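Disia Bin Picking Kit

Long bars are a pain. Anyone who has tried to get a robot to pull them out of a bin knows what I mean (and if you haven't, lucky you!). They slide, they lie across each other, they end up hard against a wall where there's no room for a finger. I spent most of a year on that one problem with Kiros Gebretsadik and Mahlet Woldemariam at Bromport, and the Disia kit is what we ended up with.

What you get is the planner software, the grasp library, the calibration target, a set of finger drawings you can have machined locally, and the full test log from our study. No arm and no bins, sorry. You'll want to use your own anyway.

How it picks

Most planners we tried went for the middle of a bar and called it a day. That's fine until the middle is the bit you can't reach. Ours scores spots all along the length, then knocks points off for anything near a wall or another bar, and it's quite happy to grab well off centre if the lift still looks safe. Mahlet came up with the wall penalty on the back of a parking receipt, which I still have.

If nothing scores high enough, it tries a nudge first: a short sideways push, then a fresh look. We cap that at 2 nudges per bar. I wanted more, Kiros wanted none at all, and we argued about it right through September.

What we measured

We ran 227 picks with the arm starting from the same home position every time. The planner missed 17 of them. Most of the misses were bars lying flush along a wall, and that's still the weak spot, so if your parts always settle against the sides please talk to us before you order. Bars leaning up on the slope of the bin gave us far less grief than I'd expected.

We only tested straight bars. Gadisa Bogale is working on bent ones and I'll put his numbers up when he's happy with them.

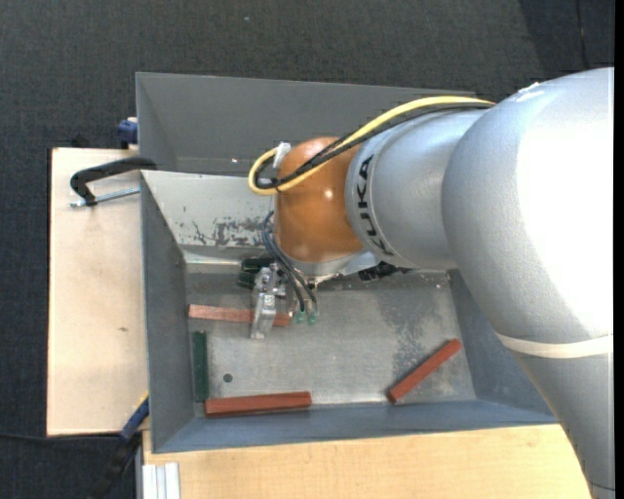
Gripper at a long bar in the front bin, red and green bars on the floor of it.

Setting up

Clamp your bins down. I know it sounds fussy, but a bin that has crept sideways a bit will throw out every wall score, and you'll blame the software (I did, for a whole afternoon). Leave plenty of slack in your hoses for wrist rotation too. Run the calibration with the bin empty, then load it up and let the planner do a dry pass before you switch the fingers on.

Ordering

Licences are per arm and come with 30 days of email help, which mostly means me, with Zinash Tufa for anything to do with fingers. Demo bookings go through the Closmont office.

Jarlath Tully
Page updated 2024-12-05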